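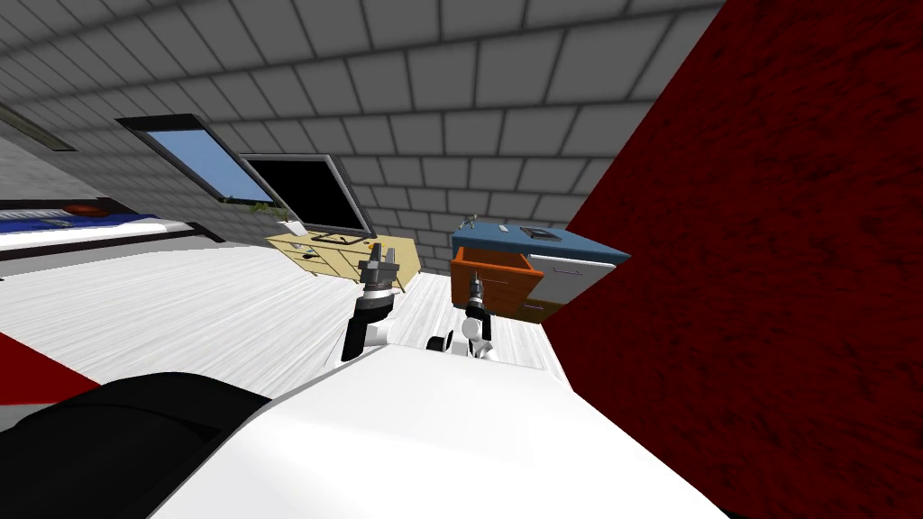

The practice room in the simulator, orange drawer open, right gripper just in front of it.

Home Posts About Me Recipes (old) Contact

Last updated: March

So I promised in my last post that I'd finally write about what's been going on at work, and then I got distracted by the bathroom remodel, sorry! For anyone new, I work in the furnished rentals side of a company called Pritport. We've got 300 studio apartments spread over 4 buildings, and for most of my time there my job has been turnovers. Somebody moves out, somebody else moves in, and in between there's a person (me) opening every single drawer and cabinet to see what got left behind.

You'd be amazed what gets left behind. Phone chargers, sure. Once, a full set of dentures. Once, a birthday cake in the drawer under the stove.

Anyway. Last fall management signed up with an outfit called Leiva to try out a two-armed robot for the checking part of turnovers, and the whole thing got the name Project Nudent, which the turnover crew pronounces about five different ways. Before the robot comes anywhere near an apartment it does its practicing on a computer, in made-up rooms like that one. There's a bed, a desk with a monitor, a sink and a bunch of drawers, so it's a studio more or less, if you squint and forgive the dark red wall. I would not rent a place with that wall. My sister says she would.

I figured we'd have nothing to do with the simulator part, that it would be engineers off somewhere and then one day a crate would show up. But they asked for two people from turnovers to sit in, and I put my hand up because it was raining and I was tired of the parking lot at building C.

What I do there is watch runs and say what's wrong with them. My first one, the robot pulled a drawer open and went on to the next thing, and everybody in the room was pleased, and I said well, it hasn't looked in the back. Silence! You have to look in the back. That's where the socks are. So now "look in the back" is a line on the list, and I'm a little bit proud of it, I won't lie.

The list is the part of this I didn't see coming. I've been doing turnovers for years and I never had to say how I do them. You bump the drawer with your hip to see if it catches. You run your palm along the inside of the cabinet door for grease. Try explaining that to a guy with a laptop! We've got 628 lines written down now, and Meinir Eynon, who trained me way back when and is the other one sitting in, keeps coming in with more on the backs of envelopes. She retires next year, and I think that's part of why she's going at it so hard.

Now the thing everybody asks me at lunch. Are we losing our jobs?

I don't know. I wish I had something better than that. What we've been told is that no one on the crew gets let go during the trial, and that the robot does drawers and cabinets while we do beds, bathrooms, repairs and anything weird. I asked what happens after the trial and I got a very long answer that I couldn't repeat back to you ten minutes later. Two of the younger guys have already moved over to maintenance and I don't blame them one bit.

Some of it I like, though. My knees are shot from the low drawers. Every studio has that bottom one by the sink, and by the sixth apartment of the day I'm getting down there in stages, like an old dog. If a machine wants the bottom drawers it can have them with my blessing. I'm less happy about the scheduling software that came along with all this (it's called Iltosano, and it sends me a buzz on my phone when it thinks I've been in a kitchen too long). I've complained about that one in writing. They turned the buzzing off for a week and then it came back after an update, so I've complained again.

And I do miss having a partner on the rounds. With the two of us in the simulator room on our days, the crew gets split up and people are going into apartments alone. That used to be the best part of the job, somebody in the bathroom yelling about their daughter's wedding while you did the closets. I brought it up at the last meeting and they wrote it down. We'll see.

The real robot is supposed to get its first real apartment this spring, unit 578, which has the stickiest drawers in the whole company. I picked it. If it can get the one next to the fridge open without saying a bad word, it's doing better than me.

I'll post again once that happens. The bathroom tile is still not done, by the way, and if anyone has a grout person they like, please leave me a name in the comments, mine has stopped picking up his phone.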